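Skaruneo Robotics Club: progress report to the Hollevico Fund
Second instalment, June

The fund asked for a plain account of where its money has gone and what the students have to show for it. Most of it has gone on computer time. What they have to show is a teal cube, a plate and an arm, all of them simulated.

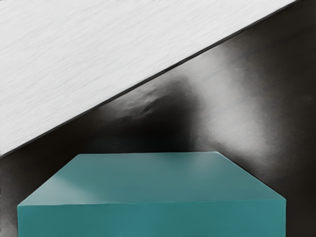
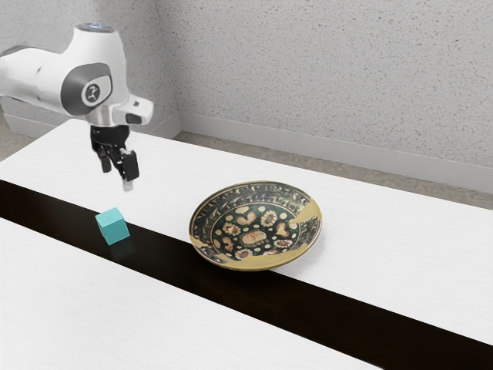

Stills from the simulator: Skaruneo Robotics Club

The task is the one set out in our application: pick up the cube, put it on the plate, let go. We allowed 6 weeks for it. We are now in week 7 and would like to draw the fund's attention to the word "ambitious" in our original bid, which you were kind enough to underline.

The club has split into two teams, Pugh and Draven, after the two rooms they work in. Pugh writes the code that moves the arm. Draven writes the code that decides whether Pugh has succeeded. Relations are cordial.

In the last round of 40 attempts, the cube ended up on the plate in 7. Draven's checker originally gave a far more cheerful figure, having counted any cube that passed over the plate at speed. This has been put right, to the disappointment of Pugh.

The plate was chosen by the students from a free library of models. They turned down a plain white one on the grounds that it was boring, and then spent an afternoon arguing over whether gold patches on the rim would confuse the vision code. They don't. The glare on the dark runner does, and that is the main job for the coming month.

Spending is within budget apart from extra rendering hours, listed on the attached sheet. We have not bought the second screen and would still like to.

Before the next instalment we aim to have half of all attempts succeed, and to move the plate without anyone having to rewrite everything. The school's main building dates from 1909 and so does its wiring, so demonstrations for visitors are best booked before 4 pm.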